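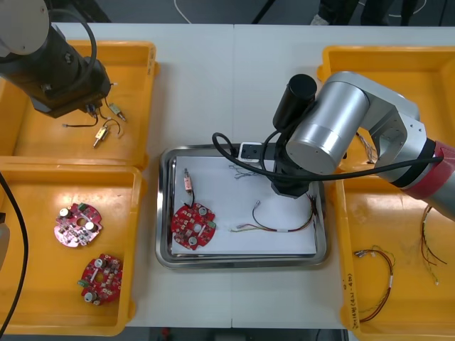
Setting up a two-arm kitting trial for small electrical parts

Sorting mixed parts from a central tray into outer trays is a reasonable first test of whether a robot can take over bench work. At Bevholm we ran it in August over 149 picks. Circuit boards went well. Wire harnesses did not.

What you need

Two arms with grippers
One steel tray, lined with plain white paper
4 plastic trays, one per class of part
A part list with a destination for each item

Step 1. Fix the trays

Put the steel tray in the middle and one plastic tray at each corner. Mark the positions on the table. Both arms must reach the whole steel tray, but only one may be inside it at a time. Set this interlock in the cell controller (we use Lindix) before teaching any points.

Step 2. Line the steel tray

Bare steel throws reflections that the vision software reads as edges. Change the paper when it creases.

Step 3. Teach the boards first

Grip a board by its rim and keep the fingers clear of connectors. Start at low force and raise it until the board no longer slips.

Step 4. Teach the harnesses

Pick near a connector, lift slowly, and pause above the tray. Loose strands catch on neighbouring parts – check for this before the arm moves sideways. Lower the harness until most of it rests in the destination tray, then release.

Step 5. Route the arm cables

A slack gripper cable can sweep across the tray and shift parts. Clip it along the arm and run every taught move once at reduced speed.

Results so far

An untrained person clears a mixed tray in 57 seconds. Our arms are slower, and tangled wires still need a hand to separate them. Rigid parts can be left to the machine; flexible ones need someone within reach of the stop button.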